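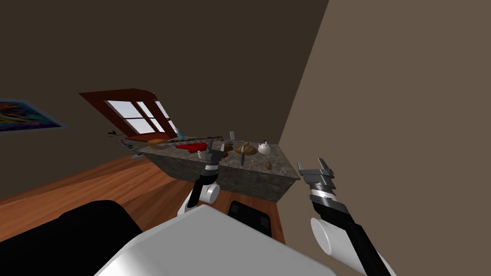

What a Simulated Kitchen Is Worth

Sketorari is sold as a library of simulated kitchens for two-arm manipulation work. Kurnbridge publishes it, and it runs inside Cenness, the company's own simulator. A license covers 256 room layouts, a set of counter objects, a two-arm robot with parallel grippers, and a recorder that writes out synchronized views from the head and both wrists. I have been running it since September on a small imitation learning project, and my position is that the library is good enough to buy and is being priced and promoted on the wrong number.

The number in the promotion is 2000, the count of demonstration episodes included with the standard license. It is printed large on the product page, and it is the figure most people quote when they ask me if the package is any good. A count of episodes says very little. Two thousand recordings of an arm moving over an easy counter can be worth less than a much smaller set in which the objects crowd each other and the camera is badly placed. What a buyer should want to know is how the scenes are built, what the views contain, and how much of the recorded time carries information about the task.

Crowding

On scene construction, Sketorari does well. The counters are properly full. One of the stone counter layouts puts bread, a red cloth, a white vessel with a spout, a knife, a small cup, and several brown lumps of food on the same slab, close enough that a careless approach path will touch something it should not. The lumps matter more than they look. A round loaf, a potato and a roll, rendered in similar browns over a mottled gray stone, are a fair test of a detector. Many synthetic kitchens avoid the problem by coloring everything like a toy. I would pay for more of this and less of everything else.

The knife is a harder matter. In the layout I use most, it stands up among the food with no visible block or holder. Physics settings allow it, and the object stays where it is spawned until something hits it. A policy trained on that scene will learn an approach to a knife that no real counter is going to offer. The cure is a settling pass before recording, in which every object is dropped a short distance and allowed to come to rest. Cenness has the function. The shipped episodes were generated with it turned off, and the documentation mentions this in one line of an appendix.

The head view is canted in a portion of the layouts, some of them severely. The floor planks run uphill and the window leans. I have seen this called a defect in reviews, and I disagree. A mobile robot does not hold its head level at all times, and a learned policy that needs a horizontal counter edge is a weak policy. My objection is that the tilt is not written into the episode metadata. I had to recover it from the camera matrices, a tedious job the vendor could have saved every customer by adding one field to the schema.

What the wrist sees

The wrist views are where the package is thinnest. Between grasps, and during long travel moves, a wrist camera tends to look at very little. Real wrist cameras have the same trouble, but a real one still returns wood grain, dust, a seam, a reflection, a shadow sliding along the wall. All of that gives an encoder something to hold on to. The Sketorari wrist views often give it two gray fingers and a flat brown field with no texture at all. In the frame below, the one useful object is the open end of a pale tube at the right border, and the gripper is nowhere in contact with it. 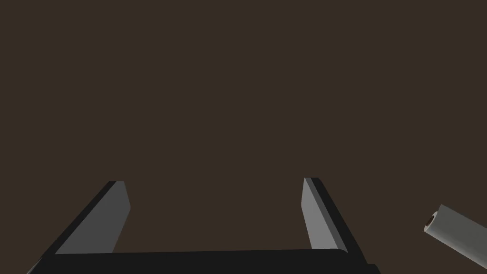

Counting useful frames

I set up a simple filter to see how bad the situation was. It marks a wrist frame as empty when, with the gripper masked out, the remaining pixels have almost no local contrast. I took 1000 frames at random from the shipped episodes, wrist cameras only, and ran it. The filter marked 178 of them. I then checked the marked frames by eye and agreed with the filter on all of them.

That share is tolerable. A team that trains on head and wrist views together will hardly notice it, as the head view carries the load during those stretches. A team that trains on wrist views alone, which is a common choice when the deployed robot has no usable head camera, will notice it at once. The empty frames are also not spread evenly. They gather at the start of episodes and in the long sideways moves, so whole runs of consecutive frames differ from each other only in the shade of brown. 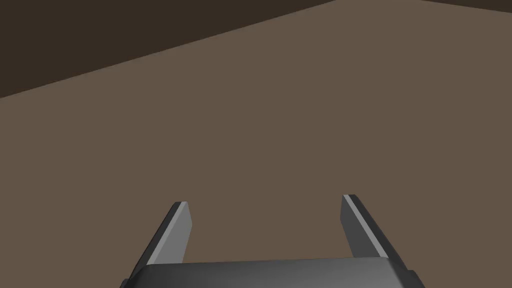
Wrist view with the gripper open over a bare brown surface.

Kurnbridge has a standard reply to this, which is that customers can filter for themselves. They can. My filter took an afternoon. But a vendor that sells by episode count has no incentive to publish a filter of its own, and the buyer ends up paying for storage and transfer on frames that will be dropped in the first step of preprocessing. If the product page gave a figure for frames with content in every view, I would trust it more than any headline total, and I suspect Sketorari would still compare well with its competitors.

There is a second problem with the plain surfaces. Shadows are missing or too weak to help. In several of the wrist views I checked, the fingers cast no distinct shadow on the surface under them. Human operators and trained networks both use the shadow of the fingertips to judge height in the last stretch before contact. Take it away and depth has to come from apparent size alone, which is poor evidence when the target is a potato of unknown dimensions. Cenness offers a better lighting mode, and I rerendered a portion of the set with it. Rendering slowed down a good deal. The fingertip shadows came back, and I consider the slower render the correct default for wrist cameras.

The Meireles set

Kurnbridge also sells an add-on named Meireles, which extends the rooms past the counter: more furniture, wall pieces, shelving, longer sight lines. I was skeptical of it on paper. Background objects are cheap to make and easy to charge for. After using it I have a slightly better opinion. A head camera on a two-arm robot takes in a lot of room, and the far end of a long counter is seen against whatever lies beyond it. A window, a couple of pictures on a dark wall and a small shelf provide fixed points that a localization module can use. Whether that justifies a separate fee depends on the buyer. For fixed-base work I would skip it. For anything on wheels I would include it in the first order.

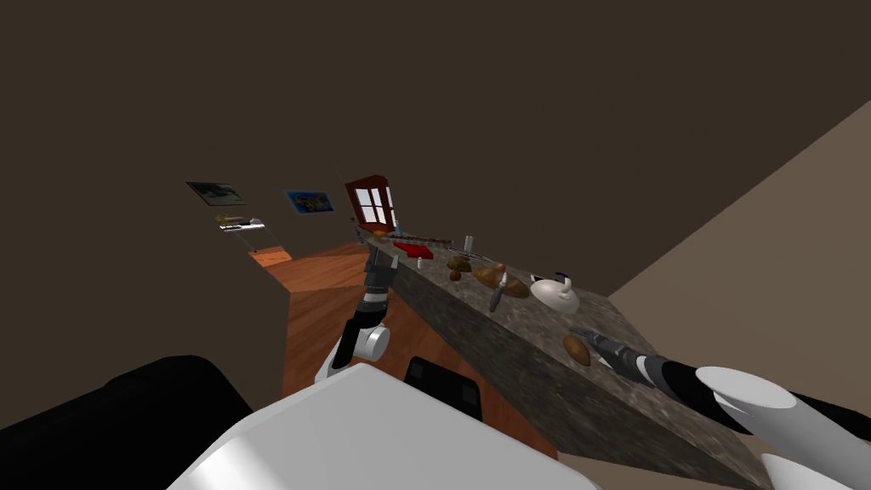 Head view along the counter, with both arms in position over it and the room visible past the far end.

The robot model deserves a word too, because it takes up so much of the head view. The white body panel and the black parts beside it fill a good share of the lower image, as they would on a physical machine with a low, forward-looking head. Some packages delete the body from the render to give a cleaner picture. Sketorari keeps it, and I think that is right. Self-occlusion is a condition of the job. A network that has never had its own torso in the way will be confused when it does. I would only ask for a body mask as an additional output channel. At present it has to be produced by rendering twice.

Where I come down

My recommendation to anyone considering the standard license is to buy it for the counters and to treat the recordings as a sample. Generate your own episodes with settling turned on and the slower lighting enabled for the wrists. Write the camera tilt into your own metadata. Run a contrast filter before training, and if you rely on wrist views alone, inspect the start of each episode before you let it in.

My request to Kurnbridge is narrower. Publish the settling flag and the tilt per episode. Put some texture on the plain surfaces; even a faint grain would help. Drop the large figure from the top of the product page and replace it with the fraction of frames that pass a stated test, with the test attached so that customers can run it and argue about the threshold. I would set mine a little stricter than the one I used for this piece, and I expect the share of empty frames would rise by some amount when I did. The next release is supposed to revise the recorder, so the schema changes at least could go in then without breaking anyone's loader twice.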